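Maths resource writer, part-time (two posts)

Sqalli makes printed maths units for primary schools. We are looking for 2 people who can explain fractions to a nine-year-old without mentioning pizza. The pizza has been done.

You will draft lessons, teacher notes and the answers at the back, which have to be right. Teachers write in when they aren't, and they write well. You will report to Ghizlane Bennani, who edits with a green pen and considers this gentler than red.

You should have at least 3 years in a classroom and a working knowledge of the primary curriculum. A fondness for meetings would be wasted on us. Our office is above a tyre shop in Stotel, but most of the work can be done from your own kitchen table.

To apply, send a CV and one page on how you would teach area to a class that has just come in from a wet playtime. Please don't send the full scheme of work. Anas Kabbaj read one of 219 pages last July and still brings it up.

Closing date: 14 October 2019.
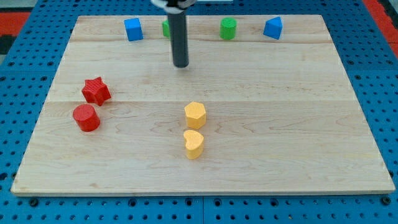 Shapes on a wooden board, including a red cylinder and a yellow hexagonal prism.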